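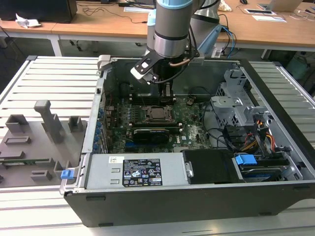
*An open desktop tower on the workbench.*

# How to ask your health plan for a drug exception

Updated 31 July 2018

My plan from Grustow stopped covering my tablets, and the pharmacy wanted almost $700 for one refill. These are the steps I followed to ask for an exception.

## 1. Find the drug on the list

Open the drug list (the "formulary") on the website of your plan. Write down the tier and any letters after the name. PA means prior authorization, ST means step therapy and QL means quantity limit. 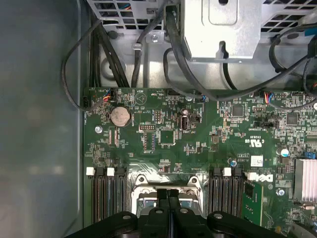
## 2. Call the prescriber's office

The request needs a statement from your prescriber. At Živković Clinic they asked me for the name of the drug, the dose, and the two older drugs I tried before. Give also the dates and the side effects, if you have them.
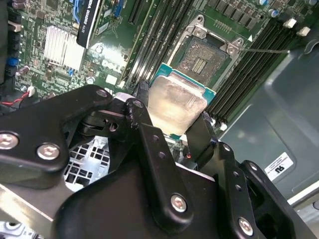 *A processor above its open socket.*

## 3. Send the form

Fax is still the normal way. Keep the confirmation page with your copy of the form. If waiting can harm your health, the prescriber should ask for an expedited review.

## 4. Read the letter

An approval has an end date, so put it in your calendar. A denial must tell you the reason and how to appeal. Check the deadline for the appeal first.

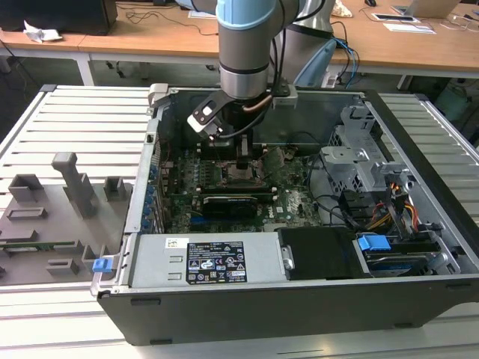

*Desktop tower, green motherboard and black graphics card.*

The new list of my plan comes in August, and I will check step 1 again then.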